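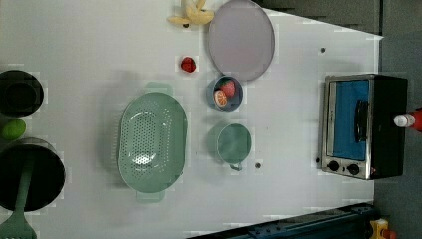

Our robotics club finally has a proper task for the summer, and I've been itching to write about it! We spent most of June arguing over what to do after the line-follower project (Bogumił wanted stair climbing, Lucyna wanted anything that didn't involve stairs), and in the end Sorcha Gallagher, who runs the club, settled it by turning up with a bag of toy kitchen things. So now we do kitchens. The job is called "clear and serve": a command comes in, something like "put the strawberry on the plate", and the arm has to find the right thing and move it. Sounds easy. Then you look at a table with one strawberry out on its own and another sitting in a bowl next to an orange slice, and you realise that "the strawberry" isn't much of an instruction.

Iwona and I have taken on the language side, so that was our problem for the whole week. Our first version simply went for whichever match it was most confident about. Our second one asks a question back if there are two good matches, and it was a lovely moment when the words "the one in the bowl?" came up on the laptop. We both cheered. Leopoldo, who was trying to solder, did not.

The others are on grasping. They've named their program Drikero, for reasons that were explained to me twice and that I still couldn't repeat. The colander was the one they were dreading, with all those little holes, but the flat tabs at each end give you something sensible to aim for and it has been fine. The cup is the real nuisance. From overhead the handle is such a short stub that Drikero kept ignoring it and trying to take the whole cup by the rim. Lucyna has now labelled 100 pictures of cups by hand – bless her – and it picks out the handle much more often.

Scores so far, for anyone following along: we do rounds of 30 commands, and our best round had 11 done right from start to finish. I know that doesn't sound like much, but our first round got 5, and we were happy with that too!

Still to sort out before the Bodonberg meet: the toaster oven door (pulling a handle is a very different thing from picking up fruit), long tools like the spatula when they're lying across something else, and what the arm should do if it drops a thing halfway. At the moment it carries on to the plate and very politely lets go of nothing. Bogumił has an idea about checking how far the fingers have closed, which I think will work.

If you fancy joining, beginners are very welcome, and you don't need to know any code. I didn't when I started. Leave a comment below and I'll pass your name on to Sorcha.

28/08/2022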